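**Ticket 271: Mixed carton, Pludthorpe store, contents do not match packing list**
Opened by: Mirjana Zupan
Assigned to: Mirsad Lazarević
Priority: 2
Status: closed

**Reported problem**
Carton arrived from Clurneck with a list reading 12 lines. The shaver line was missing from the list, but a Flyco shaver box was in the carton. Total weight on the label did not agree with the list either.

**Log**

*12 December 2020, MZ:* Opened the carton on the table and started taking items out one at a time. Flaps left up so the label stays readable. Each item is checked against the Moschos printout before it goes back in. 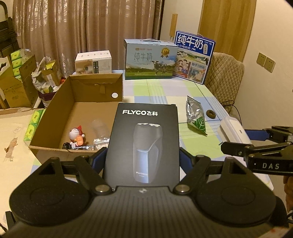 Printout is sorted by item code, so retail boxes with a brand name only have to be looked up by hand. Searched "Flyco": no result. Searched "shaver, electric": one result, booked to carton 42.

*ML:* Carton 42 was closed at Clurneck before the list was printed. Asked Nermina Popescu to check it. She confirms 42 is one shaver short and otherwise correct.

*MZ:* Moved the shaver line to this carton in Moschos and reprinted. List and contents now agree. Weight still differs from the label.

*ML:* Label weight was carried over from the October shipment. New label issued.

**Cause**
Item packed in the wrong carton, old weight on label.

**Action**
Repack with retail boxes upright along one side, tape, apply new label. Old label to be struck through, not removed.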